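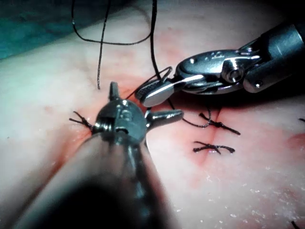 About the Curnis Robotics Club

We are a student club that teaches surgical robots to sew. The full version of that sentence has more caveats in it, and most of them are further down this page.

Curnis started as an ordinary robotics club, the kind that builds a small vehicle every fall and drives it into a wall every spring. One September the members voted to try something with fewer wheels. The vote was close, and the losing side has been very good about it, apart from the sign on the storage cabinet.

What we do

The club's main project is called Juveo. Its goal is easy to state: a pair of robotic instruments should be able to place a stitch, tie it, and move on to the next one, with a human doing less of the work each year. So far the human is still doing plenty. Members take turns at the controls, we record every session, and the software half of the club then tries to learn from the recordings. The software half would like the sewing half to be more consistent. The sewing half has invited the software half to come and tie a knot. 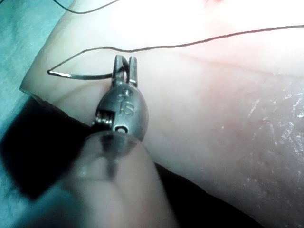

New members always ask which part of the job is hardest, expecting to hear about the programming. It's the needle. Picking it up is easy, and picking it up at an angle you can do anything with takes weeks. A curved needle held between two thin jaws wants to roll, and the thread trailing behind it has plans of its own, usually involving a loop you didn't ask for. We spend the first month on nothing but grasp, turn, let go, and grasp again. People who arrive with strong opinions about artificial intelligence tend to leave that month with strong opinions about needles.

How the club runs

We have 40 members, split into 4 teams: sewing, software, hardware, and the team that writes everything down. The last one was set up after a summer in which a perfectly good calibration was lost because it lived on the back of a sandwich receipt. Everyone rotates once a term. You may request a team, and the request will be read.

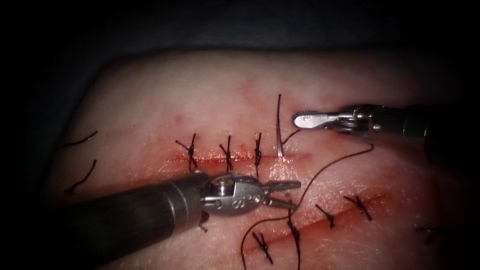
Rotation does slow us down, and we've kept it anyway. Someone who has labeled a few hundred clips of other people's knots becomes a much tidier knot-tier, and someone who has tied them stops writing labels like "bad" and "also bad." Our archive stands at 1852 labeled clips. A fair number are of the same mistake, which is useful to a learning system and humbling to everybody else.

Competition

Each year we enter the Zuccaro Challenge, where student teams are given an incision in a practice pad and a time limit. Judges score spacing, tension, knot security, and damage to the pad. At our first attempt we did well on spacing. We've since added the other things to our training schedule, and the trophy shelf, put up in a hopeful moment, currently holds the spare chargers.

Our practice partner is Flirnau, the club across the river, with whom we trade recordings and a certain amount of advice. They are better than we are at tension. We mention it here so that they'll stop mentioning it at meetings. 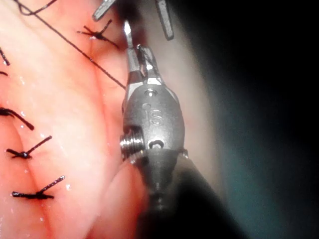 Flirnau would like it added that a stitch pulled too tight is still a bad stitch however nicely it lines up with its neighbors, and that their offer of a joint tension workshop stands. We've accepted. It goes ahead on Wed 18 March, in our lab, with their snacks.

Joining

No experience is needed in robotics, surgery, or sewing, though if you have all three please come and see us immediately. Bring patience and short fingernails. First-years are welcome at any open session, and you'll get a turn at the controls on your first visit.

We can't offer course credit. We have asked.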